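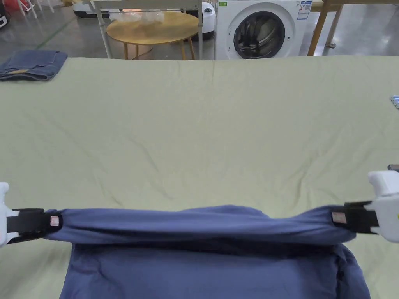 Illeck opens Lundeneck folding service for homes in Tulitz and the Sauerland

September 2020

Illeck, the family laundry firm based in Tulitz, has opened a new service for people who wash their clothes at home but would like somebody else to fold them. The service is called Lundeneck. It takes in clean, dry clothes, folds them to one agreed size and returns them in a flat stack, ready for the drawer or shelf. It is open to private households in Tulitz and to those on the firm's existing collection rounds in the Sauerland.

Illeck has washed, pressed and folded for private customers for many years, but until now folding could only be booked as part of a full wash. In June the firm sent a short questionnaire to the customers on its rounds and received 923 replies. A large share of those who answered said that washing gave them little trouble, and that the work they put off was the pile of clean clothes afterwards. Everyday cotton tops and trousers were named far more often than shirts for work, which many people already send out.

"We had always thought of folding as the end of the job," said Gudrun Kuhlmann, who manages the service. "Then we read the replies. People wrote to us about clean clothes that had been sitting on a chair for a week, and about getting dressed from the basket. They did not want us to wash anything. They wanted the pile gone."

What is folded

Lundeneck covers 13 kinds of garment at the start. Among them are jeans, jogging trousers, T-shirts, long-sleeved cotton tops, sweatshirts, cardigans, pyjamas and children's clothes. Pillowcases and tea towels can be added to any bag. Fitted sheets and duvet covers are not included for now, but customers who also use the firm's wash service can still have them folded as before.

Suits, pleated skirts and anything with beading or loose trim are not accepted. Clothes that arrive damp are sent back unfolded and the customer is told by telephone.

Each household chooses one of three stack sizes when it registers. The narrow size is meant for deep drawers, the middle size for ordinary wardrobe shelves and the wide size for open shelving or for boxes under the bed. The size can be changed at any time, though not for a bag that has already been collected.

How the folding is done

Work is carried out on large flat surfaces with a smooth, pale cover. Before a garment is folded it is held at two points, one on each side, and drawn out until the cloth between them is straight. With soft cotton most of the creasing that comes from a laundry basket is in the body of the garment, and it eases when the garment is laid down in one movement and smoothed by hand from the middle outwards. No iron is used.

Collars are turned back and set straight first. A collar that has folded under itself leaves a ridge through the whole stack. The sides are then brought in, followed by the sleeves where there are any, and the garment is folded upwards from the hem in halves or thirds, depending on the size that has been chosen.

Jeans are treated a little differently. One leg is laid over the other with the seams matched, the seat is tucked in so that the edge runs straight, and the legs are folded up towards the waistband to make a flat rectangle. Denim is heavy enough to hold this shape without help, and jeans go to the bottom of the stack.

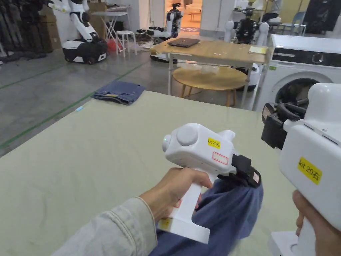

Heavier items are always finished before the lighter ones. A typical bag contains both, and if the tops are done first they end up being moved several times while the trousers are folded, which undoes part of the work. The firm tried several orders over the summer and settled on jeans and trousers, then sweatshirts, then thin cotton, with small children's clothes left to the end.

A standard bag takes almost 45 minutes from opening to stacking. Bags with a lot of children's clothing take longer, but the price is the same. Socks are paired if both of the pair are in the bag. Single socks are put together in a paper envelope on top of the stack.

Staff at the Tulitz site have been trained by Kuhlmann, who joined the firm as a presser and later ran its finishing room. Training takes place on ordinary used clothes, which stretch and twist at the seams in a way that new ones do not.

"A new T-shirt will fold itself if you let it," Kuhlmann said. "One that has been washed for five years has a side seam that has wandered round to the front. You have to decide whether to follow the seam or the hem. We follow the hem. It gives a straighter edge on the shelf, and it is the edge you see when you open the cupboard."

A handbook for the shelf at home

Alongside the service Illeck is publishing a handbook, Flat and Square, written by Kuhlmann with the finishing room staff. It has 204 pages and describes the method for every garment on the Lundeneck list, with line drawings. There are separate chapters on folding on a bed, folding on a small table and folding with a child helping.

The chapter on folding on a bed was added at the request of customers. Most homes do not have a table large enough to lay out an adult's trousers or a long-sleeved top, and the bed is where the work gets done. The handbook recommends pulling the sheet tight before starting, putting the unfolded pile on a chair next to the bed and keeping one corner free for finished clothes. It also advises against folding on a duvet, where the garment sinks and the lower layer creases.

The handbook will be sold at the Tulitz counter and can be ordered with a collection. Customers who register for Lundeneck before the end of the year will receive a copy with their first returned bag.
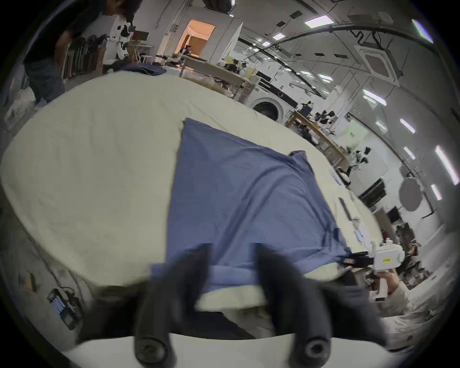

Collection and return

Bags are collected on the same rounds as the wash service and come back on the next round. Customers without a collection round can hand in a bag at the Tulitz counter during opening hours. Each household is given two cotton bags with a name tag, so that one can be filled while the other is out.

Stacks are returned in a shallow cardboard tray with a paper band round each person's clothes, if the household has asked for them to be kept apart. To make this possible, clothes should be put into the bag in separate bundles. Without bundles, everything is stacked by kind of garment. Trays are taken back on the next visit and used again.

Pockets are checked before folding. Anything found in them goes into the envelope with the single socks. Missing buttons and open seams are noted on a slip, but no repair is made unless the customer asks for one. Repairs are charged at the usual rates of the sewing room.

Prices are charged per bag and not per item. A price list is available at the counter and is sent out with the registration form. Households that already have an account with Illeck can add the new service to it and do not need to register again.

About Illeck

Illeck is a laundry and garment care firm in Tulitz. It washes, presses, repairs and folds clothing and household linen for private customers, and runs regular collection rounds in the Sauerland. The finishing room, the sewing room and the customer counter are all on the same site.

Press enquiries

Questions about Lundeneck, requests for review copies of Flat and Square and requests to visit the finishing room should be addressed to Gudrun Kuhlmann at Illeck, Tulitz. Visits can be arranged at short notice on most working mornings.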